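Wikville keeps its summer bottle and can drive going for another year

The January container drive in Wikville wrapped up over the weekend, and if you live anywhere near the old Troltano packing shed you'll have heard it well before you saw it. Bags of cans make a cheerful sort of racket when they're tipped out on concrete, and there were plenty of bags this year – 69 households dropped something off, compared with 67 last summer, which everyone was quietly pleased about given how many families stayed home from the coast and how dry the gardens have been.
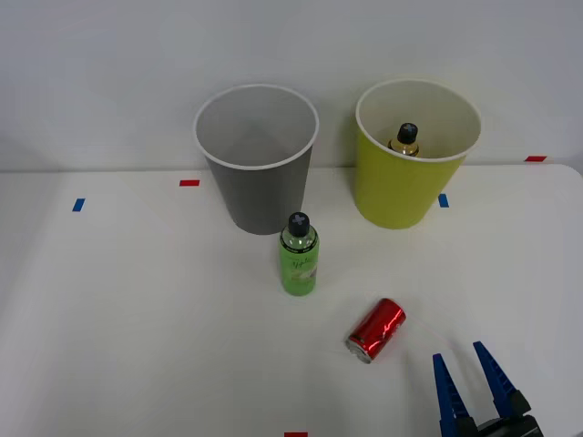 Cups and a green bottle on a white table.

Proceeds from the drive go to the town pool, as they have since the year the shade sail blew down. This time the money is earmarked for new matting in the change rooms and, if it stretches that far, a second bench by the shallow end, where grandparents have been making do with upturned crates for longer than anyone would like to admit.

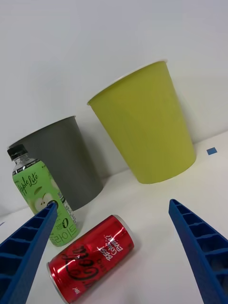
Relach Valley Neighbour – staff writer
January 26, 2021

Sorting took up most of both mornings. Glass went to one side, plastic to the other, and lids came off everything, a job the younger helpers took to with great enthusiasm (and a good deal of sticky juice up the sleeves). The bakery sent over 90 sausage rolls for morning tea and they were gone before the second kettle had boiled, so anyone who turned up late had to settle for fruit cake – no great hardship, as it was very good fruit cake.

Amrani Haulage lent its flatbed for the run to the depot at Relach, and 16 trips were made there and back along the river road. It's a slow road at the best of times, what with the roadworks near the bridge, and the last load only just made it through the depot gates before closing.

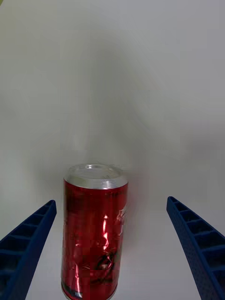 One regular at the pool told us she would happily have seen the drive held twice a year, with a second round in the winter when the footy club is getting through its own mountain of drinks. The idea has come up before and there seems to be a fair bit of goodwill for it, though the shed is let out for storage through the colder months and another spot would need to be found.

For now, leftover bags can be left inside the pool gate during opening hours. Please rinse them first, as the ants have been dreadful this month. 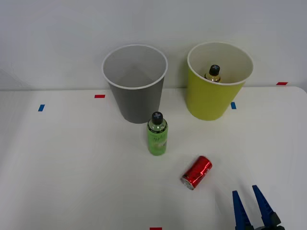
The matting should be ordered in the next few weeks and laid once the season finishes, so swimmers won't lose any days to the work. The colour hasn't been settled yet. Blue is the favourite at the kiosk, with a small but determined group holding out for green.

Comments (3)

riverroad_mum
Lovely couple of mornings, my two slept like logs afterwards. Green matting please!

Old Shed Neighbour
Good on everyone. Could we start at eight instead of seven next year?

Tess
Is the pool taking glass as well or just cans? I've got two boxes in the garage and no room for the car.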